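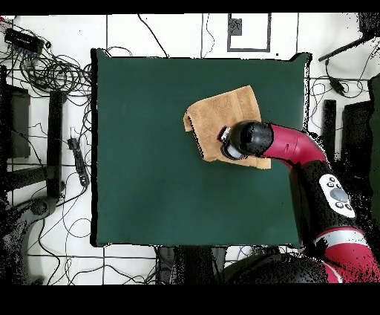

Rekha Goel wants to know why the arm kept pushing if there's a force limit. Fair question. Short answer, there was a limit and it was reading from the wrong config. Longer answer further down, bear with me, typing this between runs.

Lurko towel folding, October, the downforce fault

Quick gallery from the Trurel lab for everyone who got the alert mail and nothing else. No one hurt. One fingertip pad replaced, one table cloth with a shiny spot, a lot of lost folds. Put up in a hurry so excuse the layout.

What happened, short version. Afternoon run, brown towel, same fold routine as the week before. Fold 1953 on the counter. Arm comes down for the corner grab, touches towel, keeps going. Should back off at the limit. Didn't. Table legs creaked, Ningsih Pillai hit the stop, arm held where it was. Had to put it in hand-guide mode to lift it off. Pad on one finger had split along the side.

First picture at the top: overhead view, green cloth on the table, arm in from the right with the gripper over the towel. Lifted corner is the one it goes after. Cables on the floor on the left, yes, I know, they are on the list.

Why it kept pushing. Tetden (our watchdog, sits between planner and arm) has a table height and a force limit in one file. We swapped the table pad for a thicker one from Sengar, 6 mm more. Height got changed in the planner. Did not get changed in Tetden. So Tetden thought the fingers were still in free air when they were well into the towel, and in free air it ignores the force reading, on purpose, or it trips every time the arm speeds up. Bad design, mine. The arm's own collision stop was set way too loose for cloth work so that didn't save us either.

Also found in the log: the force reading was coming in late. Up to 300 ms late on the bad fold. Normal is a small fraction of that. Don't know yet if that is the network switch or the logger hogging the machine. Ningsih is on it. 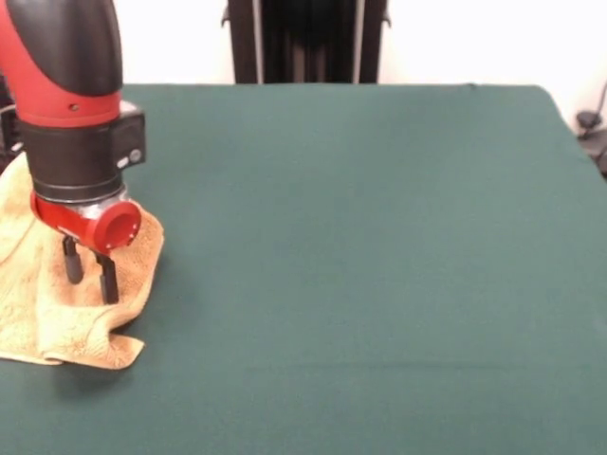

Side view, right finger down in the towel fold, left finger a bit higher.

The finger heights matter here. Towel bunches up differently every time, so one finger can take nearly all of the load while the other one barely has any. The wrist reading gives us a single total and says nothing about which finger. A pad can be over its limit with the total still looking ok-ish. I think that's how ours split but can't prove it, the old pad went in the trash before anyone took a proper look at it. Please don't do that again.

Changed so far:
Table height lives in one file now, planner and Tetden both read it.
Force check always on within a hand's width of the table.
Collision stop tightened. Trips now and then on a fast lift, we live with that.
Late force reading = arm stops. No second try.
Nobody inside the floor tape while it's moving, and one person stays at the stop button the whole run. Was supposed to be the rule alredy.

Still open: the delay. Per-finger sensing, no budget yet. Spare pads, on order.

Running at half speed untill we get to 900 clean folds in a row. Counter got reset this morning after a trip on a lift, so don't ask me tomorrow.

Send corrections to Ningsih or me. More pictures when the new pads are on.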